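Zorkimmont crater path, reopened section

9 October 2020

The upper path at Zorkimmont is open again as far as the second viewing platform. It had been shut from January, when the rain took out the drainage on the north side and left a gully across the track. I walked it this week with Boglárka Lakatos, who knows the old route better than I do, and took notes on what has changed.

Start from the lower car park. The upper one is still closed to vehicles and is being used to store gravel. Parking costs 2 euros for the day and the machine takes coins only. The bus from Dorevura stops at the junction below, which adds a stretch of tarmac with no pavement.

The first part is unchanged: packed cinder, a steady gradient, broom on both sides. At the water tank the new line leaves the old one and goes left. The old path carried straight on up the loose slope and is now roped off. The new line has three long bends with stone edging and cross drains made from split logs. The drains are set at a fair angle to the slope and I think they will clear themselves, though the lowest one already has a build-up of grit behind it.

The sign at the water tank gives the height of the rim as 1,378 metres. My older map has a slightly lower figure, taken from a survey point that no longer exists. I have not tried to settle this. The barometer on my watch drifts too much to be of use.
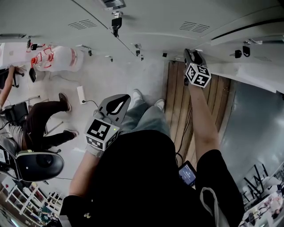 Black top, light jeans, white trainers.

Above the bends the surface changes from cinder to slabs of old lava with a ropy texture. It is rough enough to grip well in dry weather. Boglárka pointed out two places where the crust is thin and sounds hollow under a stick. Both are marked with yellow paint on the uphill side, so you see the marks going up and can easily miss them coming down.

The first platform is 145 metres of path beyond the last bend, according to the post. It looks west over the older flow, the one that stopped short of the Kettunen farm. The information board has been replaced. The new text is shorter and leaves out the diagram of the vent, a pity, as it was the only place on the site where the order of the flows was set out clearly.

The second platform is smaller and more exposed. There is a rail on the crater side only. From here the inner wall shows its layers well: dark bands of lava, then a reddish band of cinder, then a pale layer I could not identify. Dénes Csonka has written that it is ash from a later event further along the ridge. I would like to see a sample before agreeing — the band seems too even to me.

Beyond this point the rim path remains closed. The barrier is a proper gate now, with a notice giving no date. The full circuit used to take me most of a morning.

Practical notes. No water above the tank, and the tank water is not for drinking. The toilets at the lower car park were open. Phone signal was poor from the first bend upwards. The Provent leaflet for the area still shows the old line, so follow the posts on the ground. Walk number 503 in that leaflet is the one affected; the lower loop through the pines is as printed.

I will go back when the rim opens and measure the new bends properly.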